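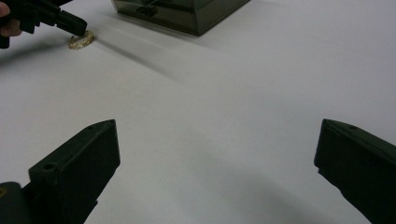 Grustdale Curbside Charging Pilot: Progress Report to the Guraretti Fund

Programs > Transportation > Grustdale Pilot > Reports

2019-03-31
By Doina Mujić

Where the money has gone

The grant paid for 16 curbside charging posts in Grustdale. Eleven are in the ground and nine of those are live. The two dead ones, both on Dimitrov Street, have been waiting on a meter from the utility for seven weeks. I was told "early next week" three times and have stopped passing that on.

The other five are in storage. Prengate, our installer, says they can go in as soon as the sidewalk permits clear. The permits were described to us as a formality when we wrote the application. I would not use that word again.

What the numbers say, and what they don't

The live posts logged 647 charging sessions this quarter. That looks good on a slide and I'd ask the board to be careful with it. A session gets counted every time a plug goes in, even if the driver pulls it out a minute later and tries again. When I threw out everything under five minutes, 164 sessions disappeared. I would call 483 the real figure, and I'm still not sure all of those are separate visits.

We also set out to learn whether curbside posts persuade people without a driveway to buy an electric car. So far we have 34 registered users. Most of them owned an electric car before we broke ground. They like the posts, and I'm glad, but they tell us nothing about the question we were funded to answer. The survey Teodora Stojanovska is writing may help a little. People who already drive electric will be the ones who bother to fill it in.

Prengate's dashboard

Prengate has offered a paid upgrade that would show "predicted demand" by block. I asked what the prediction was based on and got a brochure. I have not signed anything, and I recommend we don't until they can show how last quarter's prediction compared with last quarter's use.

The uptime figure on the current dashboard leaves out the two Dimitrov Street posts on the grounds that they were never switched on. I have asked for it to be reported both ways.

Parking

Gas cars still park in the charging spaces, mostly in the evening. The signs went up late and the curb paint hasn't gone down at all. The city says it will ticket. I have yet to hear of a ticket.

Next steps

Get the meters in on Dimitrov Street. Get a written date for the last five permits. Send out the survey. I had promised a full set of findings by July, and I now think we will have usage data by then and very little about car buying. If the board wants an answer to that second question, it should talk about a longer study before paying for more posts.

Comments (3)

Teodora Stojanovska: Small correction, the survey is also going to households near the posts who haven't registered. Return rates on those will be low, I agree.

dimitrovst_renter: I live across from one of the dead posts. It has a light on it at night so people keep pulling up and trying it. Could someone at least put a bag over it?

M. in Grustdale: Are the other five still planned for the library end? The map on the city page shows something different.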